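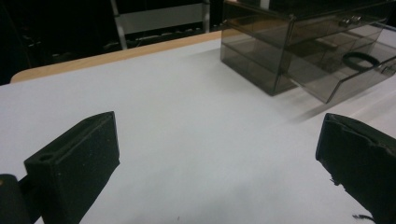
I have moved apartments three times in five years, and each time I have carried with me, in its own box, marked FRAGILE by an earlier and more hopeful version of myself, the entire contents of the drawer. You have one too. Mine came out of the kitchen in Gardale, lived in a hall closet for a while, and has now arrived in Hinincombe, where there is no drawer to put it in, the previous tenants having apparently never owned a dead battery. So I bought an organizer. It is smoky gray see-through acrylic with two little round knobs up near the top, and it looks like something a dentist would keep his better cufflinks in. I put it on the white table by itself, with nothing in it but a black hair tie, and thought it was the most adult object I had ever owned. I should have left it there.

The model is called the Urrutia, which is a lot of name for a box. It comes from Usel, a store I had promised to stop visiting after the business with the bath caddy. It cost 40 dollars. I could have had a shoebox for free, with shoes in it if I'd timed things right, but a shoebox has a lid, and I know what I do with lids. I close them and move to another town.

The see-through part was the whole pitch, as I explained it to myself in the checkout line. If I could see my junk, I would be ashamed of it, and if I was ashamed of it, I would deal with it. This overlooked the fact that I have been able to see the top of my refrigerator for years.

Anyway, Saturday was set aside for the job. I made coffee, I put on a long podcast about canals, and I tipped the box out on the floor, because I didn't want any of it touching the table yet. It made a sound like a small car accident. There were rubber bands, most of them fused together into a sort of family. Takeout soy sauce. A tape measure that no longer goes back in. Keys, a whole nation of keys, and I tried every one of them in every lock I currently have access to, including the mailbox and a suitcase, and the only thing I opened was a blister.

You can't throw away a key, though. I don't know why. I can throw away a letter from an old friend, I can throw away a birthday card with a puppy on it, but put a nameless brass key in my hand and I turn into a museum. It must open something. Someday I'll be standing in front of a door, in the rain, and I'll remember the Saturday I was feeling tidy.

So the keys got a drawer. Then the batteries got one, after a testing session that consisted of putting them two at a time into the TV remote and pressing the volume button. (The ones that worked went in the organizer. The ones that didn't went into a sandwich bag labeled "BATTERIES, BAD," which is now on top of the refrigerator, awaiting the day I find out where you take those.) Then I hit the cables, and the system broke down.

The trouble with cables is that they don't lie flat for anyone. I wound one up nicely with a twist tie and slid it in, and it waited until I had turned my back to spring open and jam the drawer. I got it loose with a butter knife. Then I did exactly the same thing with the next cable, having learned nothing. Clear plastic is very unkind to a cable. In a regular drawer it's a cable. Behind smoky acrylic it looks like something in a jar at a natural history museum, and I kept expecting a little card with the Latin on it.

Also, fingerprints. I'd been warned about this by the reviews, which I read after buying, as is my custom. By lunchtime the thing looked as if it had been handled by an entire second-grade class on its way back from the sandbox. You're supposed to use a soft cloth and no glass cleaner. I own one soft cloth, and it was in the pile on the floor, under the soy sauce.

I took a break and lay on the couch and looked at it from there. From a distance of 8 feet, in afternoon light, it was still handsome. This gave me the idea that perhaps the answer was to fill it with handsome things. People do this. I have seen their apartments. They have a drawer with paper clips in it, and the paper clips are all gold, and there's one roll of stamps, and you understand that somewhere behind a closed door they must have a floor like mine, but you're never shown it.

So round two was curated. Out came the cables and the tape measure. In went some decent pens, the good scissors, the stamps (three left, all with a Christmas wreath on them), and a box of matches I'd been given at a restaurant and liked the look of. The keys stayed. Keys are brass, and brass is allowed. I shut everything, wiped everything with the hem of my shirt, and felt wonderful until I turned around and saw that the pile on the floor was the same size it had been at breakfast.

I won't drag this out. The pile went back in its box. The box has gone under the bed, on the side I don't look at, and on the flap I crossed out FRAGILE and wrote SORT BY NOVEMBER, which gives me a fair amount of time and doesn't say which November.

In the meantime I'm a little in love with the organizer and a little afraid to use it. This morning I needed a pen to write down a phone number, and I got up and walked past that drawer full of pens and used the chewed one from my coat pocket. I didn't want to leave a gap. Then I opened the drawer anyway to check that they were all still facing the same direction, and got a thumbprint on the front, and had to go and find a shirt.

If anyone reading this has one of these and has worked out how to store an extension cord in it, please leave a comment. Same goes if you used to live in Gardale and are missing a key. It's brass, it has a round top, and it does not open my suitcase.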